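Notebook, bench section – desk wobble and surface finish
Last updated: Saturday, 4:10 pm

Picked up from the December pages. The question is still why the desks with the raised back shelf rock after a few weeks when the plain tables do not. Getthorpe supplied both kinds with the same feet and, according to their sheet, the same fasteners.

Method as before. Dial indicator on a magnetic base, base on a steel plate on the floor, tip against the front rail. Side load applied at desktop height with the spring scale, 32 N, held until the needle stops, then released. Read the deflection and the return separately. The return is the number I care about. A frame that deflects and comes back is only flexible. A frame that deflects and stays out has a joint slipping.

First desk, as found: 2 mm out under load, most of it not recovered. Tightened the center bolt of the cross brace and repeated. Deflection dropped by half and the return was clean. So the brace bolt carries more than I gave it credit for in the last entry. Struck that paragraph.
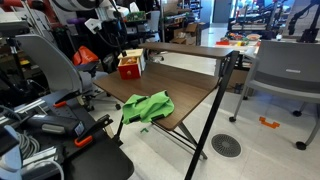 The bolt is plain zinc with a nylon insert nut. Insert was already chewed, probably from being taken apart for the move. These nuts should be treated as single use and I will order a bag of them. Do not put the old ones back in the tray – I found two in there this morning and have thrown them out.

Torque. No figure from Getthorpe. Tried steps upward on a scrap brace until the flat bar began to dimple under the washer, then backed off. With a larger washer the bar tolerates more, but past a certain point nothing is gained in stiffness. Settled on hand tight plus a half turn with the short wrench. Crude, repeatable enough. Inès Vidal wants a proper number and she can have the torque wrench when it comes back from calibration.

Floor. Tile joints are not level with each other. A foot that straddles a joint reads differently from one in the middle of a tile, and this alone explains the scatter on the second day. From now on all feet go in the middle of a tile before any reading. Earlier values marked with a question mark in the margin.

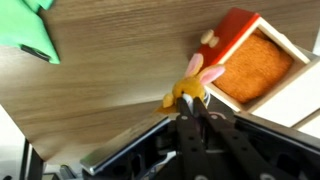 Leveling feet: the lock nuts were loose on two of the four. Ran them down against the frame. Thread locker not used, the feet have to be moved again whenever a desk is.

Repeated the load cycle 59 times on the same desk without touching anything in between. Deflection crept up slightly over the early pulls and then sat flat. No slip at the brace. I take the early creep to be the washers bedding in, so a second tightening after the first day of use is worth adding to the setup card.

Open point is the shelf. The uprights fix to the back rail only, so any load up there works on the back joints and not on the brace. Proposed in the draft that we limit what goes on the shelf and leave the joint alone.

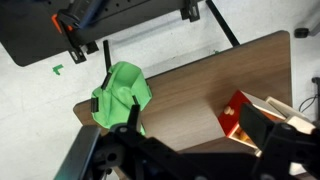
Žydrūnas Lepik disagrees and writes that a limit on paper will be ignored by the second week. He would rather fit a small angle bracket at each upright and test again with the weight on the shelf. He also points out that I never loaded the desk front to back, only side to side, and that the brace does little in that direction.

Both fair. Front to back is on the list for the next session. Brackets: the Stankevičius catalog has a steel one with slotted holes, Kukard has a cheaper one with round holes. Slots are easier to fit but they are one more place to slip. Ordering the round ones.

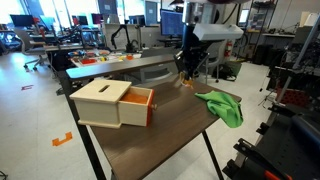 Desk and tabletop, black metal legs.

Aleck form filled in for the nuts, washers and brackets. Still to do: front to back readings, repeat with shelf loaded, rewrite the setup card, return the spring scale to the cabinet with its hook this time.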